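Walking for a small label's show, size and shoes query
Posted in Runway & Modelling by Malou Þorgeirsson, May
Print this page | E-mail this page

Hi all. Quick one, bit panicky. I've been asked to walk in a show for a small knitwear label called Dirnden. Never done catwalk before, only catalogue stuff and one hair thing. The show is on a Friday evening, doors at half six, and they've told me the call time is noon. Is that normal?? Six hours and a bit.

Main worries are:

- The shoes. They've asked what size I am and I'm a 41 on a good day. They said "we have up to a 40, should be fine". Should it be fine?

- The money. They offered 200 plus one piece from the collection. No contract so far, just a chain of emails. Friend says get it in writing, other friend says small labels don't do that and I'll look difficult.

- The fitting. Supposed to be the week before but it's been moved twice and now they're saying they might "fit on the day".

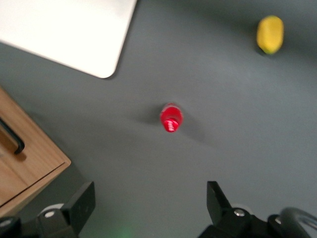 - The walk itself. Any tips for somebody who stomps. My mum says I walk like I'm late for a bus.

Also do I bring my own underwear, tape, all that? And make-up off or on when I arrive? Sorry for all the questions, no agency so no one to ask. Thanks in advance x

Posted by Bergþóra Bach

Right. Did this for years, mostly small shows like yours, so I'll go through it quick.

Noon for half six is normal. Long, dull, normal. Hair and make-up for everyone on two or three chairs, then a run-through, then they change the running order, then another run-through. Bring food that doesn't stain. Bring a book and a charger. Slip-on flats and a shirt that buttons up the front so you're not dragging a neck hole over finished hair. Face clean and moisturised, nothing on it. Hair washed the night before unless they tell you otherwise, and no product.

Underwear: nude, seamless, no visible edges, thong style. Plus a strapless bra in the same colour even if you think you won't need it. They will probably have tape but bring your own, the cheap stuff takes skin off. Small stick of clear deodorant, the white ones mark the clothes and the designer will hate you forever.

Shoes. A 40 on a 41 foot is doable for 90 seconds. It is not doable for an afternoon. So ask to rehearse in your own heels of the same height, and only put theirs on for the last run-through and the show. Too small is better than too big, I've gone down a runway in a pair two sizes over with cotton wool in the toes and one of them left me at the turn. If it's a closed toe and it really pinches, say so early. Early meaning on the phone this week. They can swap you into an open look or find another pair. They can't do it at twenty past six.
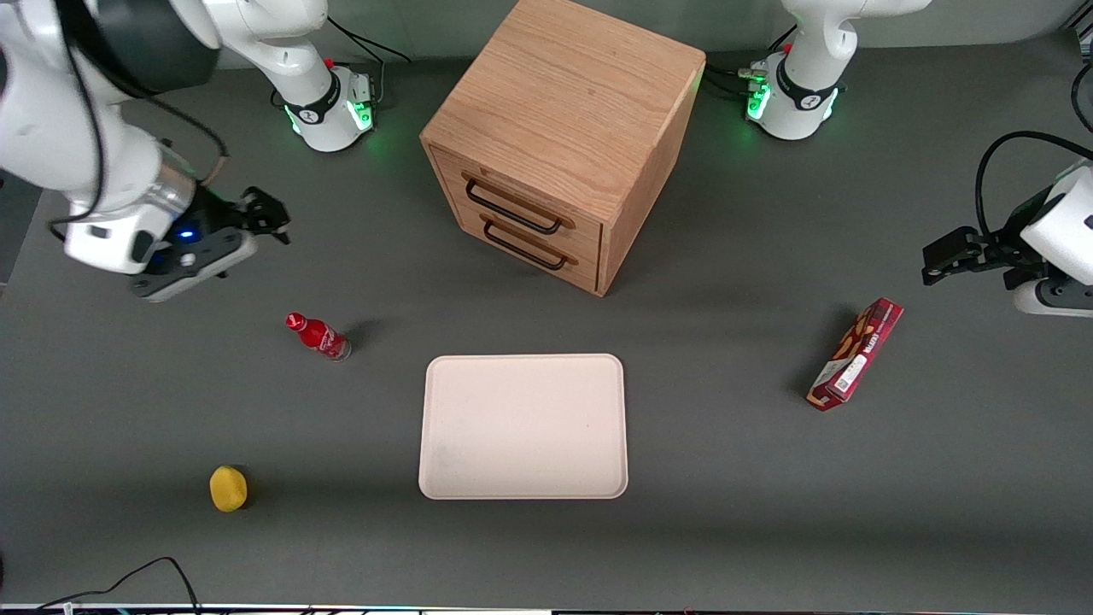

Fitting on the day is where I'd push. Knitwear is forgiving so it isn't as mad as it would be with tailoring, but they still need to know the sleeve length is right and that a skirt won't drop. Send them your measurements now, proper ones, done by somebody else with a tape. Bust, waist, hips, inside leg, height without shoes. Arm length as well for knits, everyone forgets that one. Then at least they can pin something on another girl your size and you're not the one being sewn in at six o'clock.

Money. Get it in writing but it doesn't have to be a contract. An email saying "just confirming, 200 plus one piece, my choice or yours, paid within 30 days" and they reply yes. That's writing. If they get funny about that then there's your answer. Also ask who is allowed to use the pictures and for how long, I once ended up on a leaflet for a shop I'd never heard of.

The walk, see whoever answers next, I was never any good at it lol. Have fun.

Posted by Fulgencio Pacheco

I do backstage not modelling, dresser mainly and a bit of everything. Agree with most of above. Not the shoes. If your a 41 they should get a 41, its not a rare size. Had a girl with her heel bleeding at a Ďurica show and it went on the hem of a cream dress. Ask again, ask nicely.

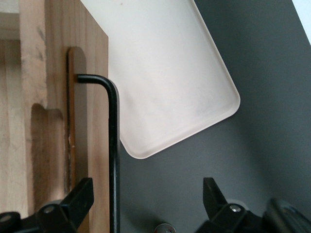
Dressers will have your rail ready with your looks in order, so learn who your dresser is and stay near them. Don't hang your own coat on the rail, don't take things off hangers yourself, and step out of the first look where they tell you so it isn't trodden on. Half of our job is hardware anyway. Show before last the rolling rails turned up flat packed, every bolt a hex socket, and the one thing missing from the bag was the key. A plain black L-shaped one like in the photo would have saved us an hour, we ended up tying the uprights with ribbon. So if the backstage looks a mess at noon don't worry, it always does, it comes together after four. Quick changes are about 3 minutes if you're lucky. Stand still, arms where they put them, let them do the zips. People trying to help is what breaks zips. Take rings and earrings off before the first knit look as well, one snag and that's the piece done.

For the stomping. Smaller steps than you think, one foot nearly in front of the other but not crossing, look at a point over the photographers. Listen for the beat then ignore it if its too fast. Practise in the hall in the actual heel height. Film it on your phone from the far end. You'll hate it, do it anyway.

Posted by Troels Ingvarsson

just walk normal, small labels like it when girls walk normal

Reader comments (4)

Malou Þorgeirsson: Thank you!! Sent the email about the money and they said yes straight away, so that's that. They're looking for a 41. Fitting is still "tbc" but I've sent the measurments, arm length too.

Poul Juhl: Worth asking if there's a changing screen. Not every venue has one and it's usually one room for everybody, press wandering in and out. A big dressing gown sorts it.

Bergþóra Bach: Good point Poul. Dressing gown, yes, front opening. And Fulgencio is right about the shoes if they can find them in time, I'm just used to people who couldn't.

Malou Þorgeirsson: One more, sorry. Nails? They haven't said anything. I've got dark red on at the moment, should I take it off or wait for them to tell me?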